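Search this site
Enter keywords Go

How to weight a telephone opinion poll

These steps adjust raw poll results so that the sample matches the adult population by age, sex and region. You need the response file, a population table and a spreadsheet. The worked figures come from the Wormont council tax poll. 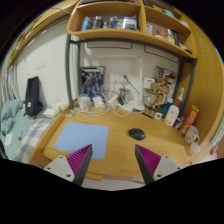
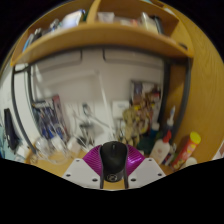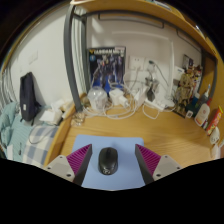

Wooden desk, all three views. Light blue mouse pad in the first and third.

1. Clean the file. Remove interviews that stopped before the voting question. The Wormont file held 852 complete interviews.

2. Set the groups. Combine age and sex into eight cells. Do not split further by region at this stage; small cells produce large weights.

3. Work out the target share for each cell from the population table. Enter shares as decimals and check that they add up to 1.

4. Divide the target share by the sample share. Respondents aged 65 and over made up 305 of the 852, a share of 0.358. With a target of 0.240, the weight for that group is 0.67.

5. Adjust for region. Repeat step 4 using the weighted totals, then return to age and sex. Continue until no weight changes in the third decimal place.

6. Trim. Cap any weight above 4 and rescale so that the weights add up to the number of interviews.

7. Report both the raw and the weighted base for every table. Margins of error should use the effective sample size, which is always smaller than the raw count when the weights differ.

"Don't know" answers stay in the base unless the table heading says otherwise.

Notes by Annelies Koster. Step 6 revised in April.

Related pages
Wording a question on local taxes
Reading cross-tabs with small bases
Drolutmont by-election: polling method

Contact | Copyright De Graaf Polling Notes | Back to top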